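**From the tooling bench: Plindis learns to count to two**

January 16, 2026

Regular readers will remember that the November issue promised a working version of Plindis, our labelling tool for head-camera recordings, "very shortly". It is now working. We will let "very shortly" pass without further comment.

The job Plindis does is easy to describe. It takes a recording of somebody doing a household chore, cuts it into steps, and gives each step a name the planner can use: lift cushion, pick up tissue, drop in bin. The planner (that's Vaka, for anyone who joined us recently) then learns which steps tend to follow which. All very sensible on a whiteboard, where tissues are little squares and hands never get in front of anything.

The tidying set is what we've been testing on. It has 226 recordings in it, and the old segmenter disliked most of them. Cushions were the first trouble. Hold one up close to the camera and it covers a good part of the view, and if it has a busy pattern, the motion tracker will latch on to every printed dot it can find. The old code then decided that the room was moving and the cushion was standing still.
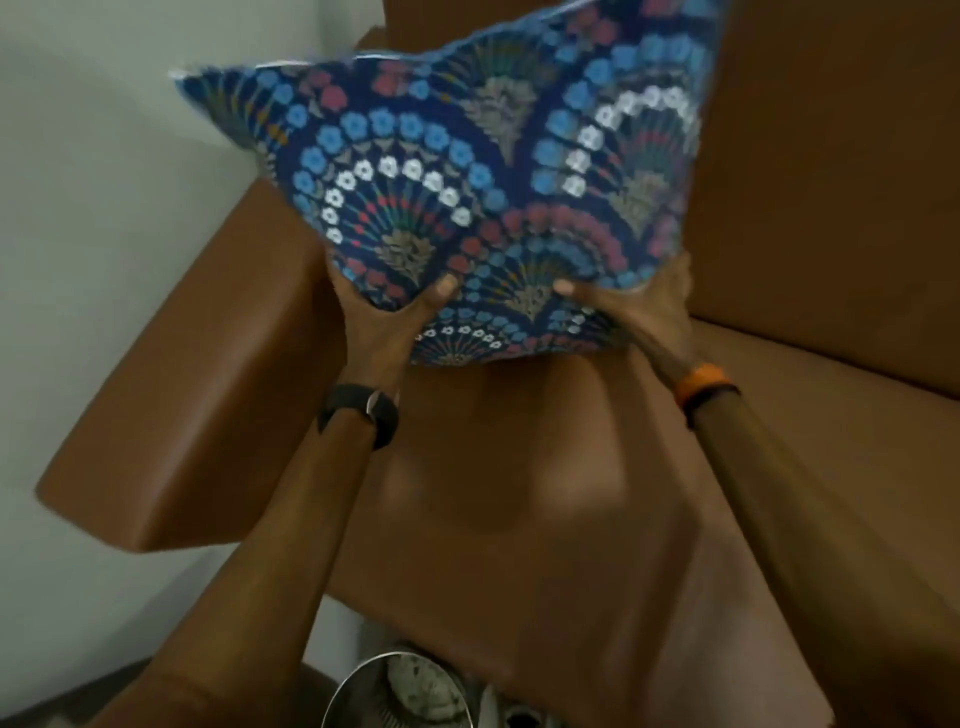

Rasha Awad fixed this by having the tracker ask where the hands are first. Anything moving along with the hands gets treated as held, and its dots are left out of the sum when we work out how the head has moved. It is a small change, a few lines in the front end and a rather longer argument in the code review. The room now stays put.

Tissues are harder. A crumpled tissue has no top, no bottom and no shape it is willing to keep. Close a finger and thumb on it and most of it vanishes. The detector would see a tissue, lose it, see a slightly different bit of white and announce a new tissue, so that a short clear-up ended with a bin holding more paper than the house had ever owned.

So Plindis now keeps a list of what it thinks each hand is holding, and an item stays on that list until there's a good reason to take it off. Being hidden by a thumb is no longer a good reason. Being near the bin with the fingers open is.

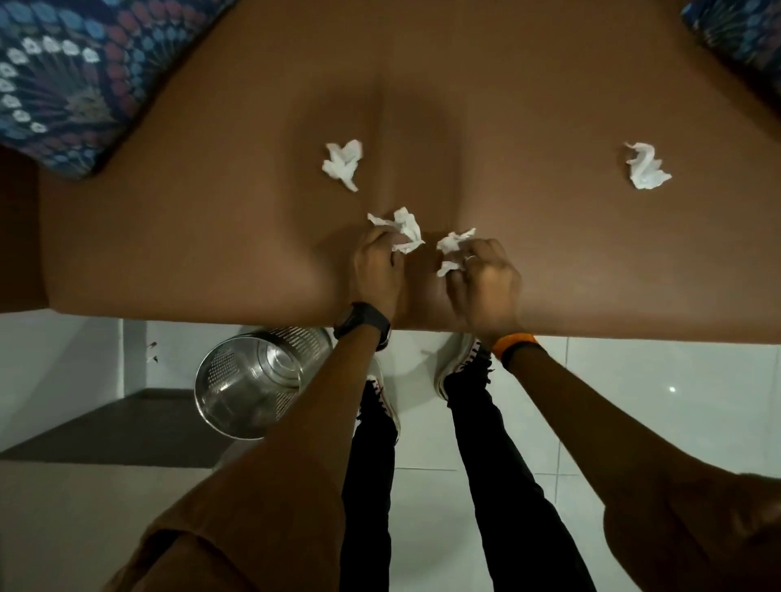
The other long-standing nuisance was the assumption, buried deep in the step format, that a person does one thing at a time. Each step had one field for "hand", which could be left or right. People gathering tissues tend to use both hands at once, and the tool dealt with this by flicking between the two many times a second, like a nervous umpire. Steps now have 2 tracks, one for each hand, and a track can hold more than one item. Old files still load. They come in with the second track empty and a warning that we have tried to make polite.
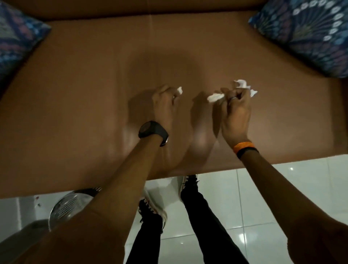 *One tissue in the left hand, two in the right: the case that broke the old step format.*

Vaka needed changes to match. It used to insist that a hand be empty before it could pick anything up, so its plans for a few scraps of paper involved a separate trip to the bin for each one. It will now let a hand gather several soft things before dropping them, with the limit set in the config. Please do not set the limit to 60. Someone did, and the planner spent its whole time collecting and never once considered the bin.

Still on the list: shadows of fingers on shiny leather, which the hand model sometimes takes for more fingers, and patterned cushions sitting quietly at the edge of the view, which it doesn't trust at all. Feyisa, our replay viewer, also needs a way of showing both tracks without the labels landing on top of each other. At present you can read the left hand or the right hand, and which one you get depends on the width of your window.

The new build is on the Alico server in the usual folder. If you label with it this week, keep your old files until the converter has had a proper going-over, and send any odd splits to Rasha with the recording name and the step number. "It went funny near the end" has been tried.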